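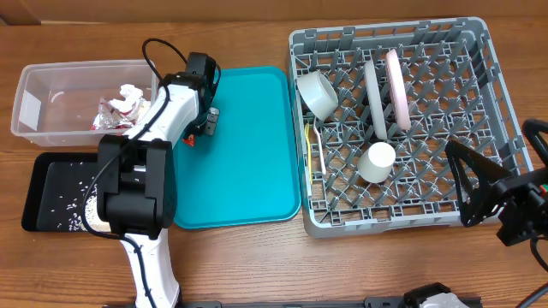
Two arms on table-clearing duty at the Olside workshop, with the dish rack on the right.

I figured Luzius Hollenstein would want to talk about speed. Nope! He wanted to talk about trays.

"Everything gets a place before the arms get power," he told me over very strong coffee. Trash goes in the clear bin, crumbs in the black tray, dishes in the rack. He wrote the house rules for Olside, and they fit on two pages (the first draft, for Widley, ran to 192, and he's still a little embarrassed by it).

So what's the rule people break most? "Reaching in. You see a cup lying crooked and your hand just goes." At Olside you hit stop first, every time, even for a wrapper. I admitted I'd have reached for the cup. "Everybody would!" he said.

He's fussy about cables, too – enough slack for the full swing, checked each morning by whoever opens up. And any stop gets written down, with initials. The log was at entry 744 when I visited in July, and he reads every one.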